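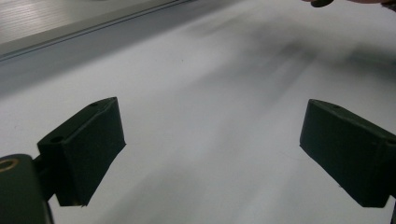
Haris Hashmi wrote:
Don't sand it! Please. I read your first post on my break and nearly choked on my sandwich. A white top like that shows every swirl, and once you've dulled one spot you'll be chasing it to the far end. Try bicarb and a damp cloth first, then come back and tell us.

Indira_Suvarna wrote:
Okay okay, sandpaper is back in the drawer (it was only 200 grit, if that makes you feel better, Haris). I should have said more in the first post. The table is the Bistero, the 116 cm one, bought secondhand in March from a couple who were moving to Geelong. It's our craft table, homework table and, when my sister's lot come over, the kids' dinner table. I love it. I love a big white surface, you can find a dropped pin on it straight away. But it picks up marks like nothing I've ever owned and I've already gone through a whole bottle of spray.

Kumaresan M wrote:
Gonna disagree with Haris a bit. Bicarb is an abrasive too, just a gentle one. I had the Jemden desk in white and took the shine off a patch near my mouse hand doing exactly that every weekend. Warm water, one drop of dish soap, microfibre, then dry it with a second cloth. The drying is the bit people skip.

Haris Hashmi wrote:
Every weekend, mate?? I meant once. As a paste, hardly any pressure. But fair enough about drying it, I'll give you that.

Indira_Suvarna wrote:
Ha, you two. I've done the soap and water twice now. Part of my trouble is the light. Depending where I stand, one side goes bright and almost blue and there's a big band of grey shadow across the other, so I can't tell a mark from a shadow until I've got my nose on it. I'll wipe the same place five times and then realise I was scrubbing shade. What's bugging me at the moment is a soft grey smudge over on the left, plus a few little specks –
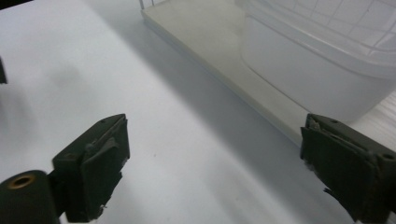 – and the specks I can live with, they might even be glitter or dust. The smudge is the one I'd like gone before I put any kind of oilcloth over it. Do I go with the bicarb once, or is there something in between?

ericab wrote:
In between = white eraser. A plain school one, the soft kind. Rub lightly and brush off the crumbs. If it's pencil or something scuffed across the top it should lift. Try a corner first. Also turn the overhead light off and shine your phone torch along the table from the side, really low. Marks stay put and shadows move :)
Érica

Sreekumar Acharya wrote:
Am I the only one who thinks white tables are a mistake with kids in the house? We gave up and ordered the Sallport in dark green, $382 delivered from Kandasamy. Haven't wiped it with any enthusiasm since.

Kumaresan M wrote:
Dark ones show dust and crumbs far worse, Sreekumar. You've just stopped looking!

Sreekumar Acharya wrote:
Correct, and I'm very happy.

Indira_Suvarna wrote:
$382! Mine was $33 and they threw in a stool, so she's staying white. Phone torch trick is going on my list for tonight once the kids are down, and I've pinched an eraser out of a pencil case. Érica, do I wipe with water after or leave it dry?

ericab wrote:
Barely damp cloth after, then dry. Kumaresan will be watching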